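Section 4: Setting up a round on the Drotance handheld

This section covers course selection, tee selection and the first position check. It assumes that the handheld has been charged and paired with your Sisitz account as described in the previous section. If the start screen shows a padlock, go back and finish pairing first.

4.1 Loading a course

1. Hold the side button until the start screen appears.
2. Choose Courses, then Find by name.
3. Enter at least the first three letters. Cisternas has two layouts, listed separately as Cisternas Upper and Cisternas Lower.
4. Highlight the layout and press OK. Loading takes up to a minute on a full map.
5. Check the revision date at the foot of the course page. Maps for Mudascha supplied before 3 June 2023 use the old spelling of the club name and will not update. Delete them and load the entry spelt Mudasach.

Note: The handheld stores up to 1,000 courses. When the memory is full, the least recently played course is removed without a prompt. To keep a course, open its page and set Lock to On.

4.2 Choosing the tees

1. From the course page, choose Tees.
2. Select the colour shown on your card. Do not select by total length, as some clubs rate two sets of tees at nearly the same yardage.
3. Enter your handicap index. The handheld works out the course handicap from the slope and rating held in the map.
4. Compare the result with the table in the clubhouse. If the two differ, the clubhouse table applies. Choose Override and type in the correct figure.

Where the club has put out temporary tees or greens, distances to the front and back of the green will be wrong. Set Temporary Green to On for each hole affected. The screen then shows a single distance to the marker you have placed by hand.

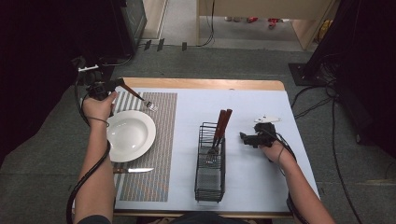 4.3 First position check

Carry out this check on the first tee, before the group in front has cleared the landing area.

1. Stand on the tee in the open, clear of any shelter or overhanging trees.
2. Wait until the satellite bar is solid. A flashing bar means that the position is still being worked out.
3. Read the distance to the centre of the green and compare it with the tee sign, allowing for where the markers have been set that day. On the first at Mudasach, for instance, the sign gives 414 yards from the back plate.
4. If the difference is more than ten yards, choose Tools, then Reset position, and repeat from step 2.

A reading of 999 is not a distance. It is shown when the handheld is too far from the selected hole, and usually means that the wrong layout has been loaded. Return to 4.1.

Caution: Do not reset the position while a shot is being measured. The measurement will be lost and cannot be recovered from the Sisitz account.

4.4 Starting the scorecard

1. Choose Start round.
2. Confirm the starting hole. For a shotgun start, use the arrows to select the hole given on your card.
3. Add up to three playing partners, or press OK to skip.

The scorecard moves to the next hole when you walk on to the next tee. On courses where a green lies close to another tee it may move too early - set Auto advance to Off and use the arrows instead.

Note: Distance devices may be barred under a local rule. Check the conditions of the competition before play. Slope-adjusted distances must be turned off under Settings, Competition mode, wherever the rules do not allow them.

Corrections to this section should be sent to Glenys Trevor, Drotance Manuals, quoting the section number and the software version shown under Settings, About. The next revision is due in October.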